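The Makori finale starts at 9, and by 7:30 I have already moved the couch twice. It has to be dead center. Last season I watched from the left end and missed the whole thing with the ring, because the lamp was reflecting right across the Duchess's hand, and I had to find out from a stranger on the bus!

My sister is bringing the dumplings. My neighbor from downstairs is bringing her theory, and she has been carrying it around since episode 3 like a covered dish. She thinks the lighthouse keeper is the lost king. I love her, and she is so wrong. The lost king has a scar on his chin, and the lighthouse keeper has a beard, and yes, I do see how a beard could cover a scar, and I have not slept well since she pointed it out.

There was a cover story this month with the woman who plays Captain Hudano. I read it in line at the pharmacy, then bought it, then read it again at home with a pencil. She said she cried when she got the last script. She said she kept the boots. She didn't say whether the Captain lives, but who keeps the boots of a dead woman? (My sister says plenty of people. My sister is no fun in November.)

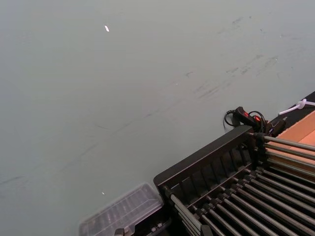 At 8:30 they all come in at once, stamping and talking, and the dumplings go on the floor because I forgot the coffee table was in the hall. We do the recap. We do the theme song, with the drum part on our knees. My neighbor has made a little paper crown for the lighthouse keeper and she sets it on top of the TV, where it leans.

"Ten minutes," says my sister, who claims she only comes for the company, and who is wearing the Zomedska scarf with the two silver foxes.

Then the lights go down, the waves come up over the black rocks of Cladar, and there he is, all alone at the top of the stairs, with a bowl of water and a razor. He looks into the mirror for the longest time. He lifts the blade to his cheek.

My neighbor grabs my arm so hard I yell, and then all of us are yelling, and the paper crown slides off the TV, and I don't even care that I'm wrong. I want him to shave faster!

Contact | © All stories belong to their authors | Back to top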